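We use cookies to remember your language and text size settings. Accept all | Manage choices

Prinalari Count Desk: Set-up Guide for Returning Offices

Section 3. Preparing a workstation for a recount

3.1 Before you start

A recount is carried out on the same ballot papers as the first count, but it must be recorded as a separate event. Prinalari will not overwrite the figures of the first count, and you should not attempt to do so by editing them. The steps in this section set up one workstation. Repeat them in full for each workstation that will be used.

You will need:

- the recount order, signed by the returning officer
- the area code for the contest (for example, Plullow is area 157)
- a supervisor login and at least one clerk login
- the sealed record of the first count
- a keyboard and a wired pointing device

Note: The supervisor and the clerk must be different people. A person who holds both logins may use only one of them during a single recount.

Caution: Do not connect a recount workstation to the public results display. Provisional recount figures may be shown to candidates and agents in the hall but must not be published.

3.2 Opening the recount event

1. Switch on the workstation and wait for the Prinalari sign-in page.

2. Sign in with the supervisor login.

3. From the main menu, choose Events, then New event, then Recount.

4. Enter the area code. The name of the area appears next to the box. Check it against the recount order before going further.

5. Choose the contest from the list. Where two contests were held on the same polling day, both are listed, and the one most recently counted is placed first.

6. Choose Full recount or Partial recount. A partial recount covers named bundles only, and the bundle numbers must be typed in from the order.

7. Select Open event. The banner at the top of the page changes from blue to amber and stays amber until the event is closed.

Note: If the message "First count not sealed" appears, stop. The first count must be sealed by the supervisor at the original workstation. It cannot be sealed from the recount workstation.

3.3 Setting up the keyboard and pointing device

Touch screens are switched off during a recount, and all entries are made by keyboard or pointing device.

1. Connect the keyboard and the pointing device before the clerk signs in. Devices connected afterwards are ignored until the next sign-in.

2. Open Settings, then Input, and select Test. Press each button when asked.

3. Set the double-click option to Off. With this option on, a quick second press may accept a bundle before its total has been read out.

4. If the clerk is left-handed, select Swap buttons and run the test again. 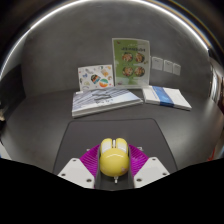
Two-button device with white buttons on a yellow body.

5. Place the keyboard and the device on the clerk's side of the table. The supervisor confirms entries from the second keyboard, where one is fitted, or by changing places with the clerk.

Caution: Wireless devices are not permitted on any workstation in the counting hall.

3.4 Entering the adjudication rules

Doubtful ballot papers must be judged by the same rules as in the first count. Prinalari copies these rules from the sealed record, but the supervisor must confirm them one at a time.

1. Choose Rules, then Copy from first count.

2. Read each rule on the screen and compare it with the printed sheet in the sealed record.

3. Select Confirm beside each rule. There is no option to confirm all of them together.

4. If a rule on the screen differs from the printed sheet, select Query. The event is placed on hold until the returning officer has given a ruling and the ruling has been entered in the notes box.

Note: Papers rejected in the first count are brought into a recount in their own bundle, marked R. They are looked at again and may be allowed if the returning officer so decides. Candidates and agents are entitled to see each of these papers but not to handle them.

3.5 Running the test bundle

A test bundle must be entered before any real papers are brought to the table. The standard bundle supplied with Prinalari contains 59 papers, including doubtful marks.

1. Ask the clerk to sign in and choose Test bundle.

2. Enter the papers in the order in which they are stacked.

3. Select Finish. The total on the screen must be 59.

4. If the total is wrong, select Clear and enter the bundle again from the first paper. Do not adjust the total by hand.

5. When the total is correct, print the test slip. The clerk and the supervisor both sign it, and any agents present may add their initials.

Offices using the older Joly printer should load the paper with the printed line facing down. Slips printed on the wrong side are blank and must be kept with the spoiled stationery, not thrown away.

Caution: If the test bundle fails at the second attempt, take the workstation out of use and complete form 2. Papers waiting for that table should be moved to another table under supervision.

3.6 Pausing and resuming

A recount may be paused for a meal break, overnight, or on the instruction of the returning officer.

1. Finish the bundle in hand. An event cannot be paused with a bundle open.

2. Select Pause and type the reason.

3. Print the pause slip and place it in the Skandari seal box with the counted bundles.

4. Both users sign out.

To resume, the supervisor signs in first and enters the number printed on the pause slip. The running total on the screen is then read aloud and compared with the slip before the next bundle is opened.

Note: The workstation signs out by itself if it is left unused. This does not count as a pause, and the supervisor must record the interruption in the notes box at the next sign-in.

3.7 Closing the event

1. Check that every bundle in the list is marked Entered or Withdrawn.

2. Select Compare. Prinalari shows the totals of the first count and of the recount next to each other, with any difference for each candidate.

3. Give the comparison to the returning officer, who may share it with the candidates and agents before deciding whether a further recount is needed.

4. If no further recount is ordered, select Close event and enter the supervisor password again. The banner changes from amber to grey.

5. Print three copies of the closing record. One is kept by the returning officer, one is placed with the ballot papers and one is sent to the area office.

If a further recount is ordered, close the present event in the same way and start again from 3.2. The adjudication rules and the test bundle must be repeated, even where the same clerk and supervisor remain at the table.

Section 4 deals with the storage of sealed papers after the result has been declared.

Related guides
Section 2. Recording the first count
Section 4. Storing sealed ballot papers
Form 2: Workstation taken out of use
Changing a Joly printer roll
Skandari seal boxes: fitting and numbering
Guide updates, August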